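From: Žofie Rusnák
To: Andham robotics club list
Subject: Re: Simulator table, which task first?

Hello Gitau and all,

thank you for the long message. I answer below the parts that concern the simulation group. The rest I leave to Ngan-ling, who knows the budget better than me.

Gitau Chege wrote:
> I have read the rules for the student round again. We may send one
> task only, and it must use both arms. My vote is for tray packing,
> but I hear that the simulation people prefer the plate. Can somebody
> explain why? Also, are we still limited to 36 runs per night on the
> club computer? Cheuk-hei told me it was changed.

About the runs: yes, still 36. Cheuk-hei changed the limit on his own account only, for testing, and he has put it back. If we want more, we must ask Kwok-wai Lam before the end of the week, and please let one person ask, not four.

About the task: I do not really prefer the plate. My problem is with the box. When the left arm works close to the side of the box, the planner often chooses a path through the cardboard, and the run is stopped by the collision check. I have now more than 2,000 lines of such warnings in the log. With the plate on the right side we have much less trouble, because it is flat and the arm can come from the side.

So my proposal is this. We keep the tray in the middle for both tasks, and we move the box a little to the left in the scene file. Then we can compare the two tasks fairly — same tray, same start position of the arms. I can prepare the file, but I need someone to check the friction values for the fingers. The ones we have were copied from the old Brustmont exercise and I do not trust them.

The start layout, before any change to the box:

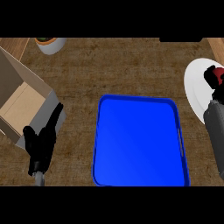 Andham, February 6, 2023

Notes from the simulation group, for those who could not come:

The wrist of the left arm should start a bit higher. Cheuk-hei will try this first, as it is only one number in the file.

The plant pot stays. It is far from the tray and we want something in the background for the vision part.

The log files are to be deleted after 100 runs, the disk is nearly full again.

Still open: who writes the page of explanation for the judges? I can write it, but a native speaker should please read it before we send it — my articles are still a lottery.

Best regards,
Žofie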